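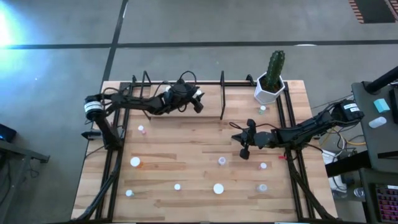 The two-arm bench at the Mnguni Shared Workshop, with vials set out between the grippers.

Two-arm bench enters its second stage

The Mnguni Shared Workshop is pleased to report that the members' two-arm bench, known as the Tukby bench after the project group that proposed it, has moved from assembly into regular trials. The project is led by Mpho Molefe, with Thulani Maluleke responsible for wiring and control.

The frame was assembled from black aluminium extrusion, which allows the arm mounts to be shifted along the rails and clamped again without drilling. The top is light wood in narrow strips. An arm is carried on each side, and both reach inward so that their working areas overlap over the middle of the table. Members who attended the July open evening will recall that the earlier mounts flexed when an arm was fully extended. These have been replaced and the rail bolts tightened to a common setting.

Expenditure to the end of July was $3,209, including cable, fasteners and replacement gripper fingers. A contribution of $600 was received from Flovico towards the fingers and is gratefully acknowledged. The control software is Zotex, in the version already installed on the workshop computers.

The present task is the handling of small capped vials: picking one up from the tabletop, placing it on a narrow shelf and returning it. Vials of this size were chosen as they tip easily and show up any error in alignment. The group intends to complete 300 trials before changing the finger design, and a written log is kept at the bench. Members are asked not to move the mounts or alter the saved positions while the series is under way. 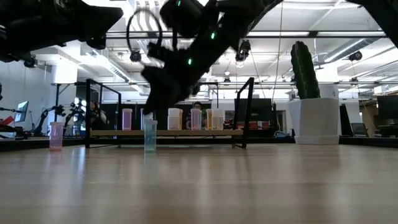

May members use the arms for their own projects?
Bookings will open once the current series of trials is finished, and will be limited to members who have completed the bench induction. The induction takes 3 hours and covers the emergency stop, speed limits and the correct way to power down.

Expressions of interest in the induction should be lodged at the front desk by 20 August 2024. Members with experience in cable management or gripper design are also invited to contact Mpho Molefe.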